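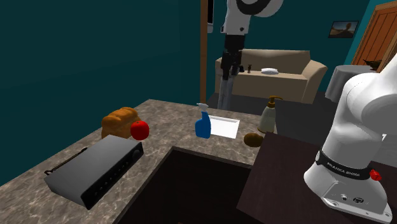
I finally got along to the Prerosard open day, after 4 months of meaning to, and I'm so glad I did (even with the 30 minutes of queueing for tea!).

The simulated kitchen was my favourite by miles, and I must have stood at the screen for ages while the lady beside me talked about her bread.

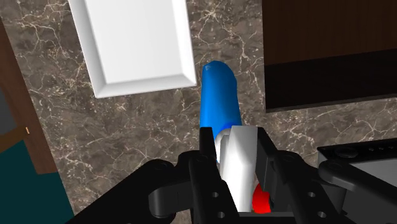
My own kitchen could do with the help. I'd love an arm that kept such a firm hold of things as this one has on that blue and white piece, and I'm already pencilling in November's visit.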